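How a Robot's Software Plans a Job

A robot arm does not know what a sausage is. It has motors, sensors and cameras, and software has to turn all of these into useful movement. The software does its work in stages, and the stages repeat many times each second.

The first stage is called perception. A camera picture reaches the computer as a grid of numbers. The program searches the grid for shapes it was trained to find, such as a tray, a cup or a stick. Our program, Dredau, learned from 1000 labeled pictures. Fabrice Courtois drew the labels by hand in March.

The second stage is planning. The program knows where the fingers are and where they need to go. It works out a path between the two places and checks that nothing is in the way. Each arm in our lab has 6 joints, so one path is really 6 lists of angles, one list for each joint.

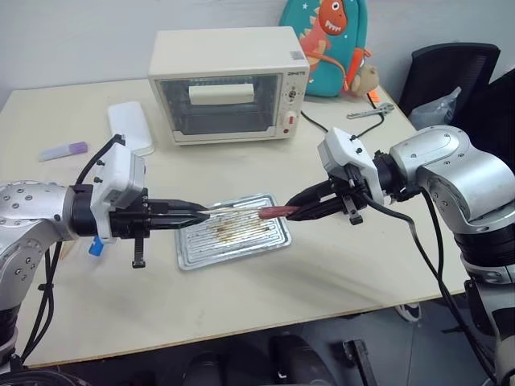 The planner has to keep track of small, thin things such as a wooden stick. 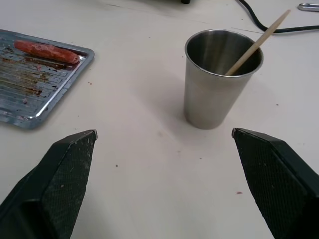
The third stage is control. Motors never move exactly as they are told. The control program compares the angle it asked for with the angle it got, then sends a small correction. This is called a feedback loop. You use one when you carry a full glass of water and keep adjusting your hand.

Two arms make the job harder. If both arms hold one object and the left arm moves first, the object can bend or slip. Jérémie Baudry wrote the part of Dredau that gives both arms the same clock. Every command carries a time, and each arm waits for that time before it moves.

Words to know

Gripper: the part at the end of an arm that holds things.
Joint: a place where the arm can turn or bend.
Path: the planned route from one position to another.
Feedback: information about what really happened, sent back to the program.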